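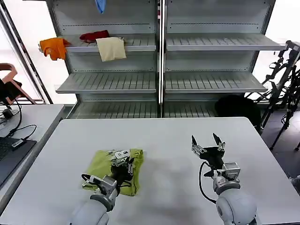 Joana Macedo has folded other people's clothes for a living since she was 20, and she will tell you, if you have the time (and you should make the time, because she's good company), that a shirt has moods. Some lie down when you ask them to. Some fight you all the way to the shelf.

So when Cluren, the clothing rental service where she runs the returns room, told its staff that a pair of robot arms from Amness would be learning to fold, she went home and complained to her sister for most of an evening. "I thought, well, there goes my job, and to something that doesn't even know what a sleeve is," she says, laughing about it now over a very large coffee.

That was in November. The arms work at a wide white table these days, with metal shelving behind it for the clothes, and what Macedo does all day has changed more than she expected. She used to fold for hours on end, and by late afternoon her wrists would ache so much that she drove home with her elbows. Now she folds the hard stuff - anything silky, anything with straps - and spends the rest of her shift checking seams, sorting stains and showing the Amness people how she would go about it herself.

It isn't quick, mind you. A plain T-shirt can take the arms more than 40 seconds, and Macedo could do several in that time while telling you about her garden. Knits still give them trouble. She has asked twice for slower mornings, so that new hires can learn to fold by hand before they start minding a machine, and she's been promised an answer.

Not everyone in the room is won over. A couple of the older folders miss the talk that used to go back and forth across the tables, and they worry about what happens to their hours when the lease on the arms comes up for renewal. Macedo worries too, a little. She has put her name down for the technician course all the same, and it starts at 2 in the afternoon, right after her lunch.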